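Skikeck Shared Kitchen: Frequently Asked Questions
Last updated March 2025

How do I book?
Through the Cereo calendar, under "Kitchen." Slots run 4 hours. If your jam needs five, book two slots or make less jam. Bookings for April are open now, and the good mornings go first.

What does it cost?
$41 a slot, with the ovens, the dishwasher and the hot water thrown in. Members on the Rennie plan get one free slot a month, and it does not roll over, however nicely you ask.

I forgot the door code. Now what?
Text Gregor Strachan. He will send it again, along with a short remark.
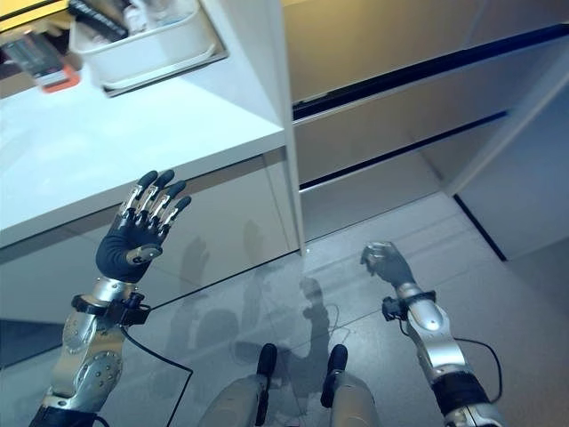 Can I leave food in the fridge overnight?
Yes, if it has your name and a date on it. Unlabeled food goes out at closing. We have heard every argument for the unlabeled lasagna and remain unmoved.

Is there a limit on guests?
Four at a time. Children count as guests. So does your cousin who is "just dropping something off" and stays for dinner.

Where are the measuring cups?
In a drawer. People put them back wherever the mood takes them, so open a few. The same goes for the can opener, the peeler and the good spatula.
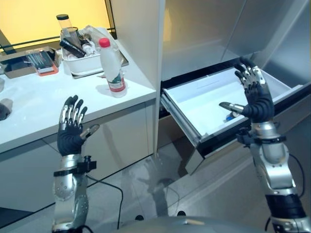
An open drawer in the kitchen.

Which knives can I use?
Any of the house knives. The ones in the Durkura roll belong to the pastry class, who can tell when they have been used on a squash.

Can I sell what I make?
You can, once you have your own food permit. Ours covers the room and stops there. Send us a copy before your first sale, and please don't put our address on the label — we had a man turn up at closing to return a pickle.

What if I break something?
Tell us. Plates and glasses are on the house. For anything bigger, we keep the first $111 of your deposit and talk about the rest. The full deposit is $500, returned when you leave the plan.

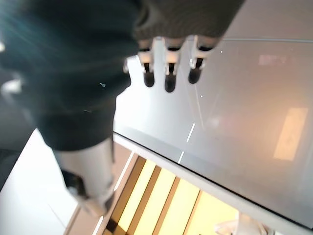 Do I really have to mop?
Yes. The mop is in the hall closet, looking newer than it should.

Can I bring my own stand mixer?
Sure, as long as you also take it home. We own three abandoned ones already and the shelf is full.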